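# The Bag That Promises to Disappear

Ballham switched to compostable trash bags in June, and the town newsletter called it the easiest green choice a household could make. I'm not so sure. A roll of 14 costs more than a good loaf of bread, and most people I talked to on my street had no idea where the bags go once the truck pulls away.

The claim on the box is simple. Put your scraps in, tie the top, and the whole lot turns to soil. Read the small print and the claim shrinks. The bags break down in an industrial composter, at heat your backyard pile will never reach. The nearest one is in Kinent, and the town's own contract allows any load with too much regular plastic in it to be turned away and sent to landfill. Who decides what counts as too much? The contract doesn't say.

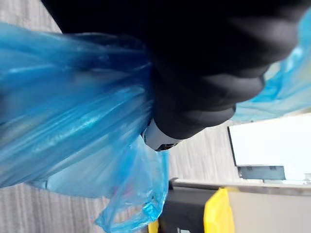
*Translucent blue plastic, gathered at the neck.*

Pal, the company that supplies the bags, likes to quote a trial in which 1183 households took part. It sounds solid until you ask what was measured. The trial tracked how many people said they were happy with the bags — it did not track a single bag to the composter. I asked for the rest of the data twice and got a brochure both times.

Then there is the money. Wirker, the hauler, charges the town $300 for every rejected load, a cost that shows up in the budget under "other services." The same budget sets aside $3000 for public education, and so far that has bought a fridge magnet.

None of this makes the old bags good. They hang around for a very long time and they blow into the creek behind the school. But a town that wants less trash could start with a smaller bin, or a lower fee for the people who fill theirs halfway. Both ideas came up at the spring meeting and both were put off for more study.

I still have most of my first roll under the sink. Two of the bags split before I got them to the curb, and I've gone back to carrying the coffee grounds out in a bucket.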